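机器人学习实践 讲义四
示范数据的采集
2018-05-06 修订
Vimville 校区,机器人方向选修

本讲接上一讲的行为克隆。上一讲假定数据已经在手里,这一讲讲数据从哪里来、怎样记、怎样删。课后作业要用到第三节的字段表和第五节的划分办法。

一、几个用语

一次示范,指从机械臂位于起始位姿开始,到操作员按下结束键为止的一段完整记录。作业和代码里统一写作 episode,中文称“一条”。

一帧,指同一时刻的图像、关节角、夹爪开度和操作员指令。图像与关节角的采样频率不同,写入前先对齐到图像的时间戳上。

场景布置,指一条示范开始前桌面上各物体的位置和朝向。布置相同而操作不同的两条,仍算两条;但在划分训练集和测试集时,它们必须归在一起。

任务语句,指写给这一条的一句话说明,例如“把绿色方块放进托盘”。语句在布置桌面之前就要定下来。先做动作、后补语句,容易写得含糊,检查的人无法判断是否成功。

二、任务与桌面

本课程使用的任务名为 Clunholm,内容是桌面上的拾取与放置。物体有绿色方块、粉色方块和一辆玩具小车,目标容器是一个浅粉色的敞口托盘。两条机械臂装在桌子的同一侧,工作区域有重叠。

桌面铺牛皮纸,用蓝色胶带分格。格子有两个用途:一是让布置可以写成行列编号,事后能够复现;二是让我们能统计物体落在各处的次数。格子不作为策略的输入,训练时模型看到的仍然是原始图像。有同学问过胶带会不会被模型当成线索,答案是有可能。检验的办法是在测试时换一张没有胶带的纸,看成功率下降多少。这项检验放在第七讲。

托盘允许压在胶带线上。压线时,位置记为它覆盖的所有格子,不要四舍五入到其中一个。物体同理。

初学者布置桌面时,习惯把物体摆在自己顺手的地方,靠近桌子中部,朝向端正。这样采出来的数据在回放时很好看,训练出的策略一遇到边缘位置就失败。所以布置由程序抽取,操作员照着屏幕摆。抽到两臂都够不到的位置时,跳过并重新抽取,跳过的也要留记录。

三、每条记录的字段

每条示范除逐帧数据外,另存一个说明文件,共 11 个字段:

编号
任务语句
操作员代号
使用的机械臂(远臂、近臂、双臂)
各物体的起始格
托盘所在格
相机标定版本
开始时间
结束时间
结果(成功、失败、中止)
备注

备注可以空着,其余不可以。操作员代号只用字母,不写姓名。“结果”由操作员当场填写,之后由另一人看回放复核;两人意见不一致时以复核为准,原来的填写保留,不要覆盖。

四、采集步骤

1. 开机,两臂回到起始位姿。确认示教器上没有报警,急停按钮处于释放状态。
2. 在 Atallah 采集程序中载入任务文件,读出下一条的任务语句和布置。
3. 按布置摆放物体。摆放期间机械臂不得处于使能状态。
4. 手离开桌面,对着采集程序的预览检查一遍:物体在不在指定格内,手和袖子有没有留在工作区里。
5. 使能,按开始键,等提示音结束后再动。
6. 完成任务。动作保持匀速,中途可以停顿,但不要超过提示时间。
7. 夹爪松开物体并抬起之后,再按结束键。过早结束会丢掉“放下之后离开”这一段,训练出的策略会停在托盘上方。
8. 填写结果,进入下一条。

抓取失败后重新对准再抓,不算作废,结果仍可记为成功。这类带纠正动作的示范很有价值,因为执行时策略偏离轨迹以后要靠它们回到正常状态。操作员往往觉得这一条做得不漂亮,想删掉重来,请不要这样做。真正需要作废的情况见下一节。

双臂任务另有一条规定:语句中要写清哪条臂做什么。未被使用的臂停在起始位姿,不随意摆放。它的姿态也会进入图像,如果每次都不一样,等于给数据添了一项没有记录的变化。

五、清理与划分

上一轮 Clunholm 的目标是 3000 条有效示范。实际录制 3756 条,清理后保留 2657 条,没有达到目标。差额没有补录,后面几讲的实验都在保留的这一部分上做。

删除的原因按出现的先后顺序写在下面,作业里请沿用同样的名称。

时间戳错位。图像与关节角之间的延迟超过阈值。这类问题集中出现在同一段时间里,原因是一次程序更新改动了缓冲区的长度。它在回放中几乎看不出来,要画出夹爪开度曲线,与图像中夹爪闭合的时刻对照才能发现。

布置不符。物体没有摆在抽取的格子里。如果语句仍然成立,可以更正字段后保留;如果语句也不成立,则删除。

标定失效。相机支架被碰过,之后没有重新标定。从碰到的那一条起全部标记,直到下一次标定为止。

重复。同一条被写入两次,多见于网络中断后的重传。按逐帧数据的校验值去重,不要按编号去重。

失败的示范不在删除之列。它们单独存放,第六讲训练成功判别器时要用。

划分训练集和测试集时,以场景布置为单位,不以条为单位。如果以条为单位随机划分,同一布置下的几条会分到两边,测试结果偏高。另外留出一部分托盘位置,只在测试中出现,用来考察策略是否真的在找托盘。

六、看数据的习惯

训练之前,先做三张表:各格中每种物体出现的次数;各操作员的条数和平均时长;各任务语句的成功比例。三张表都能从说明文件直接得到,用不着读图像。

平均时长差别很大时,先看回放,不要急着做时间归一化。上一轮里有两种操作风格,一种在物体上方停一下再下降,另一种沿斜线直接接近。两种都能成功,混在一起用均方误差训练,得到的是中间的动作,夹爪常常碰到方块的上棱。处理办法有两种:把操作员代号作为条件输入,或者换用能表示多峰分布的输出层。两种办法的比较是本讲的作业。

七、作业

(1)从 Zodo 课程平台下载说明文件,完成第六节的三张表,并指出覆盖最少的格子。
(2)按场景布置划分数据,再按条随机划分一次,用同一个模型训练,比较两种测试成功率。
(3)任选第六节中的一种处理办法实现,写一页说明。
(4)自己设计一个使用双臂的任务,写出任务语句、布置的抽取规则和成功判据。判据要具体到复核的人只看回放就能下结论。

第(4)题不必上机。下一轮采集安排在 September,写得可用的任务会编入任务文件。
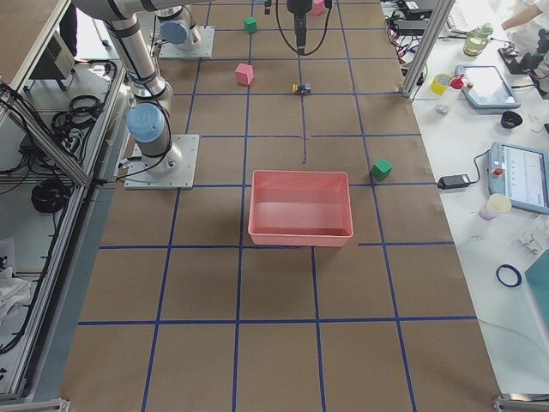
作业以压缩包提交到 Zodo,说明用纯文本或 PDF,代码附运行命令。第(2)题请注明随机种子。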